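Straightening the snack shelf

I spent most of Friday on the snack shelves. It has been on my list since August, and Veerle Maes finally put it on the whiteboard with my name next to it, so that was that.

The shop has two kinds of shelf as far as I'm concerned. There are the ones that look after themselves, like soap and pet food, where people take one from the front and leave the rest alone. Then there are the snacks. People pick up a can, read the back, put it down somewhere else and take the one behind it. By late afternoon the row looks like it came through a move.

I started with the boxes because they are the worst. A thin box will not stand up by itself once the one beside it is gone. I used to push them tight against the end of the shelf, but then customers have trouble getting one out and the whole lot comes with it. Now I leave a finger's width between them and check them more often.

Cans are easier. You put them on the rail, label out, and slide the next one up behind. The trouble with chip cans is that they are light, so a knock from a shopping basket is enough to tip the end of the row, and then they lean on each other. I go from the middle outward, taking each can below the lid and turning it until the name faces the aisle. If I start at one end I always run out of room at the other.

Koen Van Damme sorts his by flavor. I sort mine by color, which mostly comes to the same thing, except that two of the flavors are both red and I have mixed them up before. Osamu Yagi caught it at the register when a customer asked why the price was different. I check the price strip now.

Drinks stay on the shelf above. I would have put them lower because of the weight, but the plan we got from Verhoeven has them higher up and I don't get a vote. They hardly needed touching.

The lower shelf took the longest, and it was still a mix of straight and crooked when I had the middle done.
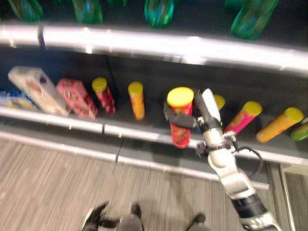
Lower snack shelf, with the red can in hand and the ones to the right still leaning.

I finished the right side after lunch and wiped the front rail, which shows every fingerprint. Total time for the section was 100 minutes, with 10 of those spent looking for the cloth. Next week I have the cookies, and Marijke Mertens wants the crackers moved over beside them before I start.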